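Stirkia hand-held gripper kit – worth 1,310?

bistmont_dev
2025-09-15
Two weeks in with the Stirkia kit, bought to collect laundry demos at home. Linkage is stiff and the ribbed blue pads hold thin cotton well. Dark cloth is harder. The fingers close fine, but my width readings drift when the fabric bunches between the pads.
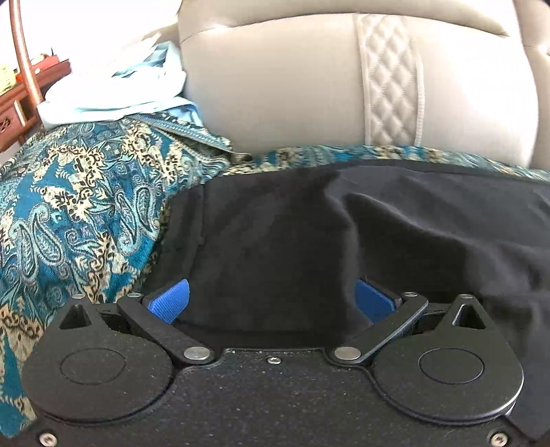 I re-zeroed before every session and still lost 14 episodes out of 46 to bad width values. Firmware is the April release.

rkt_lokine
Check the pivot pins before blaming firmware. Mine had play on one side. Snugged it up and the drift went away.

bistmont_dev
Checked. No play I can feel on either arm.

oldservo
Disagree with rkt. Soft pads compress, so closed width on a folded shirt is never going to match the jaw reading. Log it as a relative value and keep the episodes.

rkt_lokine
Compression doesn't explain drift with the jaws open.

bistmont_dev
It drifts open too – up to 2 mm by the end of a session.

oldservo
Then I'm wrong about that part. I still wouldn't pay 1,310 for it. The Lokine pads fit the same arms if you want something firmer.

pchk
Did Chávez ever ship the replacement encoder?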